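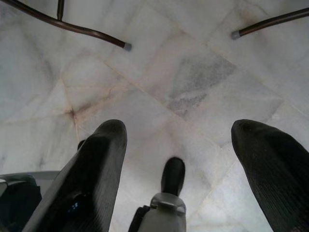

White marble, grey veining, and the brown stain where the joints meet.

The hall floor at Mornitstead

6/27/24
By Yanling Fu

Quick one tonight, more words than pictures I'm afraid. Lots of you asked about the floor after the Kwan house page so I'm putting up what I have. The rest of the hall will go on in September when the stairs are done and I can get a clear run at it.

The slabs first. Big rectangles, laid on the diagonal, mostly white going to pale grey with that cloudy look. They were under carpet when we got the keys — two layers, plus underlay that had gone to powder. Took up 118 bags of the stuff, Alvar kept a tally on the door frame. He has now painted the door frame.

The joints. Thin, beige to tan. Alvar Løken wanted to rake them all out and start again in white, I said no, the tan is nicer and my knees are not up to it. Left as they are for now.

The stain. Rusty brown, a bit left of the middle, right where several seams come together. Everyone has a theory. Mine is a plant stand with iron feet, Alvar says a radiator leak from years back. We've tried warm water and a ph neutral soap, then a poultice from Pranora left on overnight under cling film. I'd put it at slightly better?? He can't see any difference. Second go next weekend. Please don't write in with vinegar, it eats marble, we learned that one on an offcut.

Cost so far, as people always ask. 110 for the poultice and the soap and the pads. We were quoted 1000 to have the whole hall ground and polished by a firm over in Stirkunley, which is fair I think but it will have to wait untill the boiler is sorted.

Cleaning day to day — soft broom, damp mop, dry cloth after. No steam. Shoes off if I'm watching.

Still to come: the front step, the cracked slab by the cupboard, the skirting (dont ask). If anyone has lifted a rust mark out of old marble and has before and after pictures, send them over, I'll put them up alongside ours.

YF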